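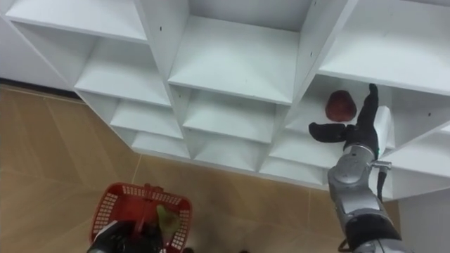 ¿Cuántas demostraciones hacen falta para que el robot aprenda una tarea de recogida?

Para una tarea corta de coger y soltar, con dos brazos y objetos que no cambian mucho, nosotros grabamos 99 válidas. Válidas, las tiradas a la basura no cuentan. Con 30 ya se ve si la cosa va por buen camino, así que conviene parar ahí, entrenar algo rápido y mirar antes de seguir grabando.

Tutoriales > Teleoperación > Grabar demostraciones: fruta de estantería a cesta

5 de agosto de 2018

Va rápido porque tengo la sala reservada hasta las seis. Doy por hecho que el puesto de mando ya está emparejado y los dos brazos responden. Si no, primero la página de emparejar, enlace al final.

La tarea: el brazo izquierdo sujeta la cesta, el derecho saca la fruta de un hueco de la estantería y la mete en la cesta. Una pieza por episodio. Manzanas, alguna pera.

Lo que hace falta

Puesto de mando con los dos mandos cargados. Grabador Brorix abierto en el portátil, carpeta nueva. Una cesta ligera con asa. Estantería abierta, sin puertas. Fruta de dos colores al menos. Y alguien al lado de la seta de emergencia, siempre, aunque lleves meses en esto.

1. Preparar la estantería

Pegada a la pared, que no baile. Si los huecos son de tamaños distintos mejor, así el modelo no se aprende una sola altura. Quitar todo lo que no sea de la tarea. Colocar la fruta a mano, cada episodio en un sitio algo diferente: más al fondo, más al borde, otro hueco. No hace falta sorteo, pero tampoco caer siempre en el mismo sitio. Pasa mucho, hacia la mitad de la sesión uno pone la manzana donde le queda cómodo y ya.

Con el blanco de la estantería ojo con la exposicion de la cámara. Fijarla. En automático va cambiando según entra el brazo y los episodios no se parecen entre ellos.

2. Postura inicial

Brazo izquierdo con la cesta delante, baja, por debajo del hueco al que se va a llegar. Brazo derecho recogido. Guardar esa postura con un nombre (yo uso "inicio_cesta") y volver a ella antes de cada episodio. A ojo no, que luego cada operador tiene su inicio.

Comprobar que los cables de las muñecas tienen holgura con el brazo estirado del todo. Antes de grabar, no en el episodio 40.

3. Grabar

Secuencia de un episodio:

- Postura inicial, soltar los mandos un segundo.
- Iniciar grabación.
- Mano derecha hacia el hueco, abierta ya por el camino.
- Entrar recto. Dedos a los lados de la fruta, sin empujarla.
- Cerrar despacio. Esperar un momento con la mano cerrada.
- Levantar un poco y salir por donde se ha entrado.
- Bajar hacia la cesta, parar encima, abrir.
- Retirar la mano. Parar grabación.

Lo de entrar recto es lo que más cuesta. La tentación es girar la muñeca dentro del hueco y ahí se roza el lateral - con estos tableros un roce mueve toda la estantería y el episodio no vale.
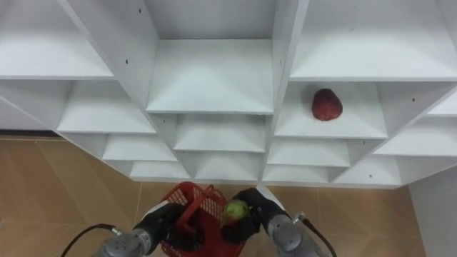 Al acercar la fruta a la cesta, la que se mueve es la mano derecha. La izquierda quieta. Si mueves las dos a la vez sale bonito pero el modelo aprende a perseguir la cesta y luego falla. Ya grabaremos la versión a dos manos más adelante, es otra tarea.

No tirar la fruta desde arriba. Abrir la mano cuando esté ya por encima del borde y cerca. Si cae fuera: parar, marcar como fallo, empezar otra vez. No recogerla del suelo con el robot para "salvar" el episodio, que eso se cuela en los datos y a ver quien lo encuentra.

4. Velocidad

Más lenta de lo que te pide el cuerpo, pero constante. Las pausas largas pensando también se aprenden. Si te quedas en blanco a mitad, mejor descartar. Los seis primeros episodios de cada operador los borramos sin mirar, son de calentamiento.

Cambiar de operador cada 30 episodios. Con la mano cansada se empieza a cerrar de golpe y se nota en las curvas de fuerza.

5. Revisar y etiquetar

El mismo día. Ver cada episodio a velocidad doble y poner una de estas:

ok - fruta en la cesta, sin roces
dudoso - llega pero feo
fallo - lo demás

Los fallos no se borran, van a carpeta aparte. Los dudosos los mira otra persona. En el nombre del episodio: fruta, hueco, operador. Nada de "prueba2_final_buena".

6. Exportar

Desde Brorix, formato por defecto, las dos muñecas más la cámara de cabeza. Comprobar que las tres cámaras tienen los mismos fotogramas. Si a una le faltan es casi siempre el USB, cambiar de puerto y repetir esa tanda. En marzo perdimos una entera por no mirarlo.

Problemas frecuentes

La mano cierra y la fruta se escurre hacia el fondo: pulgar demasiado bajo. Subirlo antes de cerrar.

La cesta se balancea: agarrar por el centro del asa y esperar a que pare antes de iniciar.

Retardo entre mando y brazo: cerrar todo lo demás en el portátil, y nada de wifi, cable.

El brazo se para solo dentro del hueco: límite de articulación. Bajar de hueco o acercar la base un poco. No forzar.

Falta la parte de entrenamiento, la subo cuando pueda.

14 comentarios · 37 veces compartido

Relacionados
Emparejar el puesto de mando Tremden
Guiado a mano: enseñar una trayectoria empujando el brazo
Calibrar cámaras de muñeca con el tablero Hnatiuk
Gorklow: convertir episodios antiguos al formato nuevo
Limpieza y cambio de dedos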